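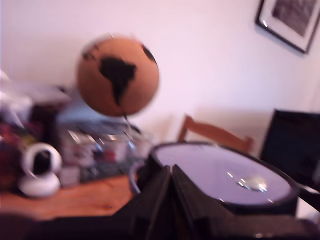

The cork globe was supposed to be for planning trips. You buy it, you stick a pin in every place you've been, and guests gather to admire how interesting you are. I have owned it for four years and the most adventurous thing it has done is move from the bookcase to the table.

The problem is the pins. A box of 300 came with it, which struck me as optimistic. I used 2, felt that the remaining gap was making a point, and took them both out again. Now it's just a nice brown ball with continents on it. I give it a spin when I'm on hold with the insurance people. South America goes by, then Africa, then a great deal of Pacific, and then someone named a department at me and I have to start over.

Anyway, the table. I promised myself in June that it would be a place for eating. It has since become where things go while I decide where things go. Last night I gave myself a deadline of 8 o'clock to clear it and spent most of that time reading the manual for a lamp I no longer own. I kept the manual.

The Rendlow catalog says a globe "anchors a room." Mine anchors a pile of stuff, and if I moved it I'd have to deal with what's underneath, so for now it stays. The pins are in a drawer somewhere. I should probably find them before my foot does.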